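Octubre me pilla siempre con ganas de poner la mesa bonita, aunque luego cenemos lo de siempre. Este año he ido a lo sencillo: un plato lila, una taza de un verde azulado clarito que compré en Flinetti y unas calabacitas de esas rayadas, naranjas y blancas, que son mi debilidad desde que las vi en el mercado de Huradus.

Sobre una mesa blanca lucen muchísimo más que con mantel. Yo era muy de mantel - mi madre me tiene dicho que sin él no se come - pero el brillo de la superficie le da otra alegría al naranja, y además se limpia en un momento.

El plato lo dejo vacío hasta el final, que las calabazas van fuera, a los lados, y así luego no hay que andar quitando nada para servir.
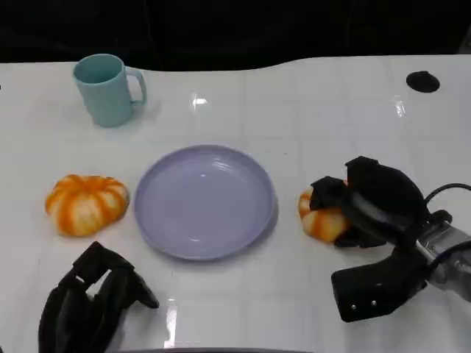
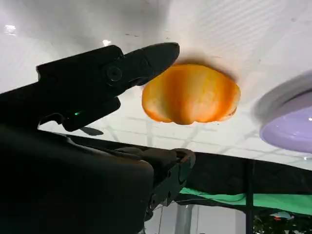
Beneš me escribió el año pasado, cuando conté lo de las calabazas, que en su casa las ponen de 2 en 2 y que el lila con el naranja le parecía una barbaridad, que él habría elegido un plato crema. Le contesté que lo probase antes de protestar, y todavía espero respuesta.

Me falta decidir si añado unas velas bajitas o lo dejo así. Esta noche, a las 9, vienen a cenar y haré crema de calabaza (de la otra, de la de comer).

Contacto | © Blog La mesa de Dino | Volver arriba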